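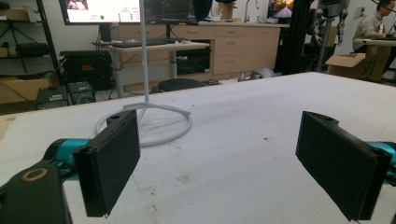
A white tabletop. Stusura says its "wipe-clean" rating covers tables, benches and trays.

Stusura's 22-hour bench coating gets a second look, and a smaller claim

The company behind a spray-on coating sold to cafes, clinics and child care centres has quietly trimmed the promise on its label, four months after it told customers a single application would keep a work surface hygienic for "up to 200 days".

Stusura, which sells the product under the name Flovness, now describes it as "a supplementary surface treatment for use alongside normal cleaning". The 200-day figure is gone from the front of the bottle. It survives in a footnote on the company's website, where it refers to how long the film can be detected on a panel stored indoors and left alone.

That is a very different thing from a bench in a working kitchen, and it is hard to see how a customer was meant to know.

The change was made in October. Stusura did not announce it. Existing customers got an email headed "Exciting updates to your Flovness journey", in which the new wording appears in the seventh paragraph, after a section on refill packaging and an offer of free freight.

Gizella Szilágyi, a materials chemist who reviews coatings for food businesses, noticed the footnote when a client asked her whether it was safe to drop its overnight sanitising.

"I said no before I'd finished reading the brochure," she said. "Then I went back and read it properly and it was still no."

Flovness works, according to the company, by leaving behind a thin layer that makes it harder for bacteria to settle and multiply. Coatings of this general sort have been around for years, and Szilágyi does not dispute that some of them do something useful under the right conditions. Her complaint is with the conditions.

The testing Stusura relies on was carried out by Nillon, a contract laboratory, on small panels of laminate and stainless steel. The report runs to 22 pages. It records a drop in bacterial numbers on treated panels compared with untreated ones, measured after a day in a warm, humid cabinet. The panels were cleaned beforehand. They were not scratched, scrubbed, splashed with oil or left with a smear of yoghurt on them.

"Bacteria on a spotless panel in a humid box are having a strange time to begin with," Szilágyi said. "Dry the surface out, or put a bit of food on it, and you're running a different experiment."

A second part of the report deals with wear. Treated panels were wiped with a damp cloth and checked at intervals. The film could still be found at the end, but the report does not say whether it was still having any effect on bacteria by then. Those measurements either weren't taken or weren't included.

Asked which, Stusura said it was "confident in the integrity of the data package" and that further testing was under way. It would not say when that testing would finish or whether the results would be published. Nillon said it does not discuss work done for clients, and pointed to a line on the first page of its report noting that the results apply only to the samples as received.

None of this makes Flovness dangerous. The safety sheet is unremarkable and no one spoken to for this story knew of anybody falling ill. The risk is duller than that. A business that pays for protection it believes will last most of the year may decide it can ease off on the boring work of washing and sanitising, and the original brochure came close to inviting it to. One panel showed a cafe owner putting her feet up beside the words "Let the surface do the shift for you". That panel has also gone.

The money matters too. A full treatment for a mid-sized commercial kitchen, applied by one of Stusura's accredited contractors, was quoted at $1427, with a discounted rate for a second visit. A do-it-yourself kit sells for less but covers a much smaller area, and the instructions call for the surface to be degreased, rinsed, dried and then left untouched overnight. Anyone prepared to do all that to their benches on a regular basis probably has fairly clean benches already.

Szénási, a bakery with a shopfront and a wholesale kitchen behind it, paid for the full treatment in winter. Its manager, who asked not to be named while the business was seeking a refund, said the sales visit had been persuasive.

"He had a little handheld meter and he swabbed the bench before and after," the manager said. "Before was 668 and after was next to nothing. I thought, well, there you go."

The meter in question is a common piece of kit. It picks up traces of organic residue – flour, fat, skin cells, sandwich – and turns them into a number. It is a reasonable way to check whether something has been cleaned, but it doesn't count bacteria, and it says nothing at all about what a coating will be doing next month. The bench had also been degreased between the two swabs. Szilágyi's view is that a spray bottle of detergent and a fresh cloth would have produced a similar result for the price of the detergent and the cloth.

Stusura said the meter demonstrations were intended "to start a conversation about hygiene" and were never presented as evidence of how well the coating performed. The manager remembers it otherwise. The bakery kept up its usual cleaning, she said, mostly because the early crew ignored the memo telling them they could skip the late sanitise.

The company has told the bakery it is not eligible for a refund, as the coating was applied to specification. It has offered a free top-up.

There is a broader habit here that deserves more pushback than it gets. "Up to" is doing a great deal of labour on the labels of cleaning products, and so is "laboratory tested", a phrase that is true of almost anything that has been carried into a laboratory. Buyers see a long number and a lab name and fairly assume that one has something to do with the other. In this case they were printed side by side, with the word "proven" sitting between them.

Stusura's brochure also made much of the coating being "hospital grade". Asked which hospitals use it, the company said the term referred to the quality of the ingredients. Asked what standard the ingredients met, it said that information was commercially sensitive. A follow-up question about whether any hospital had bought the product went unanswered.

For food businesses weighing up this sort of product, Szilágyi suggests asking for the complete test report and not the summary, then looking for three things: what the surface was made of, whether there was any grime on it, and whether the effect on bacteria was measured again after wear. If the supplier can't or won't hand the report over, she would leave it there.

She also suggests checking with the local food safety officer before changing any cleaning schedule. A coating doesn't alter what a business is required to do, and a brochure won't be much help at an inspection.

"If you like it, put it on," she said. "Then clean the bench at the end of the day the same as you did before. At which point I'd ask what you've bought."

Stusura disputes that. In a written statement it said Flovness offered "an additional layer of reassurance between cleans" and that customer satisfaction was high, based on a survey of buyers. It declined to provide the survey questions or say how many people had replied. The statement ended by repeating that the product should always be used with a regular cleaning program, a recommendation the company said had been its position from the beginning.

The original brochure mentions regular cleaning once, on the back page, under the contractor's contact details.

Customers holding older stock will not be sent new labels. Stusura said the earlier wording remained "accurate in context" and that bottles already on shelves would be sold through as normal. Anyone who bought a contractor treatment under the previous claim can lodge a query through the company's website, where the form asks for an invoice number, photos of the treated surface and a cleaning log covering the whole period since application.

The bakery doesn't have the log. It was told it wouldn't need one.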